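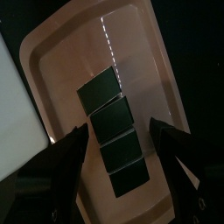

Abb. 4.1: Rechteckiges Kunststofftablett mit vier dunkelgrünen Blöcken in Reihenanordnung

Kapitel 4
Ordnen und Bereitstellen von Kleinteilen

4.1 Gegenstand des Kapitels

Kleinteile gleicher Bauform werden in der Montage meist auf flachen Trägern bereitgestellt. Als Träger gilt jede Unterlage mit umlaufendem Rand, deren Boden eben ist und deren Innenmaße bekannt sind. Kapitel 3 behandelte die lose Schüttung; im Folgenden geht es um die geordnete Ablage.

Abbildung 4.1 zeigt eine einfache Reihe. Die Teile liegen Ende an Ende, geringfügig gegeneinander versetzt, zwischen ihnen bleiben schmale Fugen. Ein solcher Versatz ist zulässig, solange die Greiffläche jedes Teils frei bleibt. Bei geneigter Randwand wird die nutzbare Fläche stets am Boden gemessen - die Öffnungsweite an der Oberkante ist größer und führt zu falschen Belegungsplänen.

4.2 Begriffe

Reihe: Ablage in einer Richtung, Teile hintereinander.
Fuge: Abstand zwischen zwei benachbarten Teilen.
Versatz: seitliche Abweichung eines Teils von der Reihenachse.
Belegung: Anteil der Bodenfläche, der von Teilen bedeckt ist, in Prozent.

Die Belegung eines Trägers soll 70 % nicht überschreiten, wenn von Hand entnommen wird. Zur Herleitung dieses Werts siehe Lamptey und Yan, S. 421 - dort auch die Korrektur für abgerundete Ecken, die in Abschnitt 4.4 wieder aufgenommen wird.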